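Itlow opens second bench for desktop computer refurbishment

Fri 29 January

Itlow, the computer reuse firm, has opened a second workbench at its Droma site for stripping and checking used desktop towers. The bench will handle machines retired by offices and schools, beginning with a batch of 100 from the parts dealer Antoniadis.

Each tower is laid on its side and the side panel taken off before anything else is done. Memory, processor and cabling are then checked against a single sheet that stays with the machine until it leaves the building. 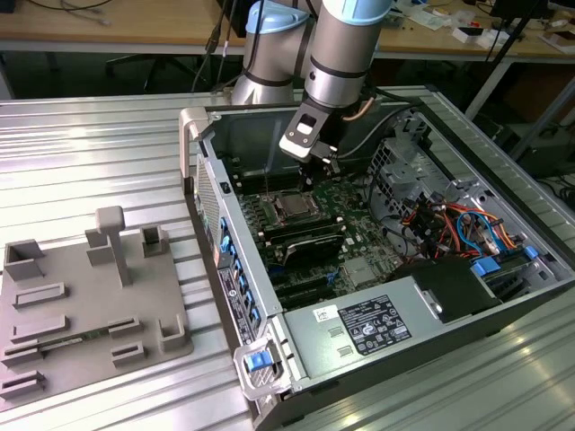 An open desktop tower on the bench at Droma, with its memory slots and drive cabling in view.

"Most of the towers we are sent have years of work left in them," said Manolis Kourkoulas, workshop manager at Itlow. "The slow part has always been getting them open, looked over and written up. A second bench means they spend less time on the shelf."

Machines that pass will be sold with a 12-month guarantee. Those that fail will be kept for parts, and boards beyond use will go to the recycler Sasley.

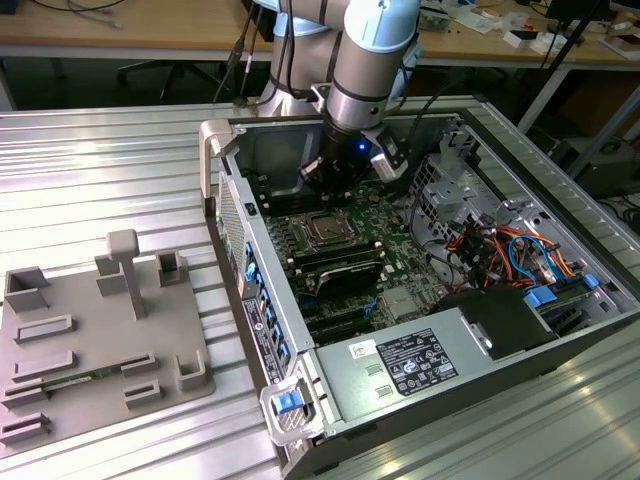

Itlow prefers business towers for this work and will continue to do so. They come apart easily and the parts are simple to find again. On the model now on the bench, the release latch and the drive latches are blue, and new starters are taught to look for that colour first. The power supply label is also copied on to the check sheet.

Areti Drakos, who handles collections, said organisations with 13 or more desktops to clear can book a pick-up from Droma. Smaller lots may be brought to the front desk.

Ends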